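Setting and Clearing the Practice Table: Tips From the Plosemmont Student Robot Club

February 2022

Our club has 14 students this year, and most of them had never touched a robot arm before they joined. The project is table clearing: two arms, a few dishes, and a program the students train by steering the arms through the job again and again. A lot of what went wrong in the fall had nothing to do with code. It was sticky plates, a table that wobbled and fruit that rolled away. These are the habits that stuck, and most of them will work for any class that does hands-on jobs with ordinary kitchen things.

Buying dishes

Go to a thrift store first. You want plates with a raised rim, because a flat edge gives the fingers nothing to get under. Take one plate along to the next meeting and try it before you buy a stack.

Get each dish in a different plain color. Students can then say "blue onto beige" across the room and everyone knows which plate they mean. Skip anything with a printed pattern for the first month. Patterns are a good challenge later on.

Peel off price stickers the day you buy. If the glue stays behind, rub in a little cooking oil, wait a few minutes, then wash with dish soap. Leftover glue on the bottom of a plate will hold it to the table just enough to ruin a slide.

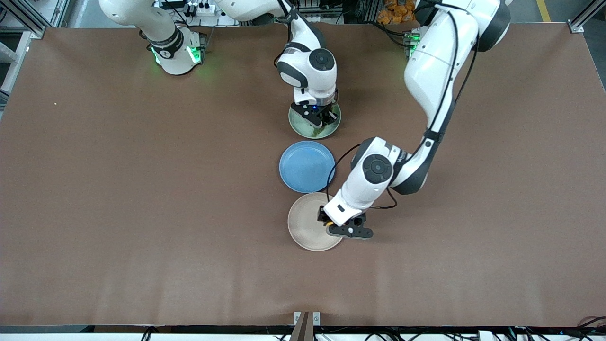
Photo: Plosemmont Student Robot Club

Stacking practice

Start with the plates close together in the middle of the table, where both arms can reach them. Once that goes well, spread them out a little at a time. Students always want to begin with the hard layout, and they lose an afternoon to it.

Give each arm its own job before anyone starts. Left arm takes one plate, right arm takes another, and the two don't trade halfway through. Say the order out loud. If both arms have to go to the same plate, one waits until the other has lifted clear.

Come down slowly on a rim. A gripper pushed hard onto the edge of a plate will tip it or skid it, and a chipped rim is the end of that plate. We throw chipped ones out the same day – students have cut fingers on them.

Fake food

Torn craft paper or bits of felt make good scraps for a scraping exercise. They don't smell and they sweep up dry. Keep them in a lidded tub and put them back at the end of the session, or you will be finding green bits in the cable tray until May.

Avoid rice. Avoid glitter even more.

Real fruit

Fruit is cheap, and it teaches students that no two objects are the same shape. Lemons are our favorite. They are firm, they keep for a couple of weeks in the fridge and the color is easy to pick out against a pale dish. Bananas bruise after a few grabs and then leak. Grapes are for the second year.

Set the fruit in a bowl or on a plate with a well in it. Loose on a bare table it will roll, usually toward the floor.
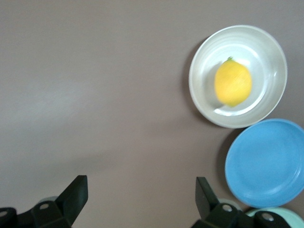

Open the fingers wider than you think you need before you move in. New drivers tend to close early, and the fruit gets knocked sideways. Line up over the middle of the lemon, go down, then close. If the first try misses, back all the way up and start over. Small corrections down low are how bowls get dragged.

Buy fruit that is a little underripe and retire any piece with a split skin. Nothing that has been handled by the grippers gets eaten. We put used fruit in a bin marked LAB and it goes to compost.

Cleaning between runs

Wipe the tabletop with a damp cloth and dry it with a second one. A streak of water throws a reflection that shows up in the cameras. Citrus juice should come off right away with warm soapy water.

For gripper fingers, turn the power off first. Then use a barely damp cloth, never a spray. Check the screws while you're down there. Ours work loose after a long day, and a quarter turn puts them right.

Very shiny glaze can glare under overhead lights. Turning the dish a little won't help with a round plate, so move the lamp or hang a white sheet over it.

Timing and notes

Sessions run best in blocks of 25 minutes with one driver, one person resetting the dishes and one keeping the log. Swap jobs at the end of the block. Four blocks is plenty for one afternoon.

Write down every run, including the bad ones. We had 580 in the notebook by winter break, and the ones marked "plate slid" told us more about the table than anything else did. It needed a folded piece of cardboard under one leg.

Use pencil in the log. Keep the notebook on a string.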